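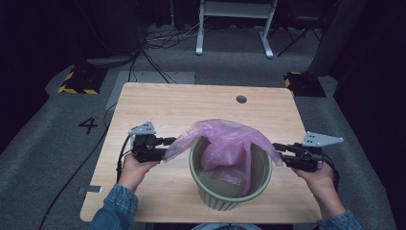
Week 6 Handout: When a Lake Loses Its River

Home | Syllabus | Handouts | Field Trip | Readings

Physical Geography, inland waters unit

Last week we finished with rivers that reach the sea. Now we get to the ones that never do, and this is my favorite part of the whole course! A closed basin (the textbook word is endorheic) is a piece of land where water flows in and has no way out except up into the air or down into the ground. Whatever the rivers carry in stays there: salt, silt, farm runoff, all of it.

The water budget

Write this one on the inside cover of your notebook, you'll use it until the final:

change in storage = river inflow + rain and snow + groundwater in - evaporation - groundwater out

For a lake in a dry climate the two big terms are nearly always river inflow and evaporation. Evaporation depends on surface area, so a lake that gets less water shrinks until the smaller surface loses only as much as still comes in. It settles at a new level. Students are often surprised by that, and I love watching it click when we draw the curve on the board.

Our worked case: Lake Ununell

We'll use Lake Ununell, a practice basin with simple numbers, fed by one river, the Bassi. The lake starts the exercise at 2,000 square kilometers. Upstream, at Cidberg, a canal takes water for cotton and melons. Over 17 years the canal's share goes up a little every September, when the new allotments are set, and the shoreline pulls back from the harbor town of Werer until the old pier stands 11 kilometers from the water.

Look at how flat the bed is near Werer. A drop of 2 meters in lake level uncovers an enormous strip of mud there, while on the steep western shore you'd hardly have to move your picnic blanket. Same drop, same lake! This is why a depth figure alone tells you so little, and why I keep nagging you to ask for the bathymetry (the map of the bottom).

What happens to the salt

The salt doesn't evaporate. Less water holding the same load means saltier water, and freshwater fish usually give out well before the lake does. Carp hang on longer than bream in our case. Later some minerals start to drop out of solution, gypsum before table salt, and you get those gorgeous pale crusts along the shore (bring sunglasses if you ever visit one, the glare is fierce).

On the exposed bed the crust breaks up and the wind gets at it. Dust carries salt and old pesticide residue onto the same fields the canal was dug to water.

Terms to know: closed basin, inflow, bathymetry, salinity, evaporite, playa, terminal lake

Before next class

- Redraw the Ununell shoreline for a drop of 2 meters, using the contour sheet.
- Read the chapter section on terminal lakes, plus the box on evaporites.
- Write half a page: if Cidberg closed its canal tomorrow, would the shoreline at Werer come back at the speed it left? Use the budget equation and show which terms change.

Bring colored pencils, we're doing salinity maps and they get wonderfully messy.

Handout revised 11/16/23

This site uses cookies to remember your settings. Accept | Decline

Contact the department office | Back to top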